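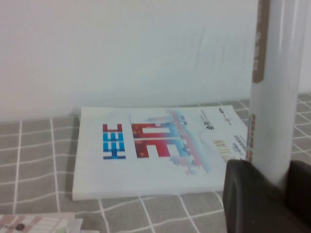
Buttercream sliding off the sides of a chilled cake

Posted in Cakes and Decorating, 8/30/24
Viewed 1386 times

I make cakes for family and a few people from work. Last weekend I did a two-layer 8 inch chocolate cake with vanilla buttercream for my nephew's birthday. I did the crumb coat the night before and left it in the fridge with no cover. In the morning I put on the final coat straight from the fridge and it looked fine. By the time we got to the park, two hours later, the frosting on one side had bulged out and a piece the size of my palm had come away from the cake. The crumb coat underneath was still stuck on.

The recipe is two sticks of butter, one pound of powdered sugar, two tablespoons of milk and a teaspoon of vanilla. I've used it on cupcakes for years with no trouble. It was 84 degrees out but the car had the air on.

I have another one to do in October, a pumpkin themed cake for a baby shower, and it has to travel 40 minutes. Do I need a different frosting, or did I do something wrong with the fridge? I'd like to avoid shortening if I can because my sister can taste it.

drellevon_bakes

The fridge is most of it, I think. When you put soft frosting on a very cold crumb coat, the outside of the crumb coat picks up moisture from the air in your kitchen and the new layer doesn't grip. Then the cake warms up, and any air trapped between the layers expands and pushes the frosting out. That would be your bulge.

What I do now: wrap the filled layers in plastic and let them settle on the counter overnight with something light on top, like a baking sheet. Crumb coat the next day. Chill it for 20 or 30 minutes only, until it feels firm when you touch it. Then do the final coat and press a little harder than you think you should with the spatula, at least on the first pass. After that it can go back in the fridge until you leave.

Your recipe sounds a bit loose for the sides of a cake too. Cupcakes are more forgiving. Leave out one tablespoon of the milk and see how it spreads before you add it. You don't need shortening for October unless it's a hot day.

For the drive, put the cake on the floor of the car and not the seat. The seat slopes back. I put a piece of rubber shelf liner under the box.

Kombo3207

Use shortening. Half and half with the butter. It holds up outside and most people can't tell.

praltesa

I agree with drellevon_bakes about the short chill, but I wouldn't skip the fridge the night before if your filling has cream cheese or fresh fruit in it. In that case wrap the cake well, and take it out for half an hour before you frost it. Blot it with a paper towel if it feels damp.

One other thing to check is the cake itself. If you brush the layers with syrup or trim them after they're cold, loose crumbs can keep the frosting from sticking. I had this happen on a lemon cake, and the whole side came off with the crumb coat attached. Yours stayed on, so it may not apply.

If you still get bulges, poke a hole with a clean pin where it's swelling, press the air out gently and smooth it over. Pack a small tub of extra frosting and an offset spatula for the shower. With pumpkins you can always put a leaf or a vine over a bad spot.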